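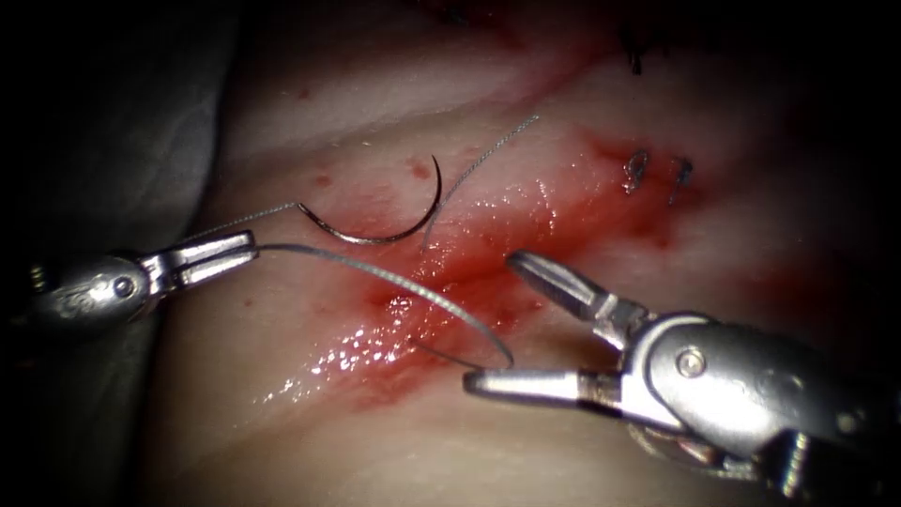
Shared shop build: two arms, one suture, 455 evenings
Studolholm Makers > Robotics > Build logs

dfehr
Status for April. Both arms run off the one controller now, and the wrist cables have stopped jumping their pulleys, which they did all winter whenever anyone had guests. I rewound the drums with 12 turns and the slop is mostly gone. Bianca still wants a proper tensioner. Bianca can buy one.

We're tying interrupted stitches, a knot each, then cut. The blue thread shows up nicely on the wrist camera.
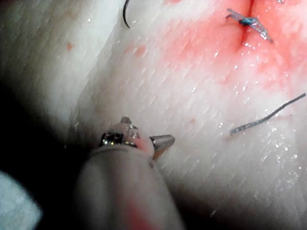
Shirley Sawatzky
Rewinding the drums is a bandage, Dwight. They'll creep again in a month. I'm with Bianca on this.

dfehr
Noted. The drums and I will enjoy our month.

liette_f
What's your motion scaling? I ran mine at 2 to 1 and kept throwing the needle at the wall.

dfehr
Higher than that, and I still wouldn't want me near your appendix. The part that eats time is handing the needle over. One arm lets go, the other is pointing somewhere philosophical, and you start again. What helped was parking the left grasper low and close to the work and letting the right one do the driving.

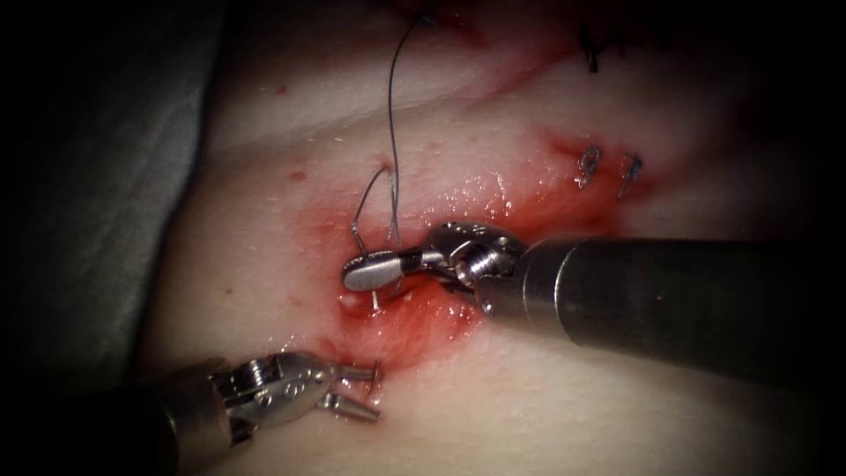 It also keeps the thread out of the left wrist, where it likes to wrap itself around the pins. The long tail is still a nuisance. I've started cutting it to 195 mm before I begin.

bpop
You cut it shorter than that last time and ran out mid-knot. Also, tensioner.

Shirley Sawatzky
Tensioner.

dfehr
Fine. Who has a link?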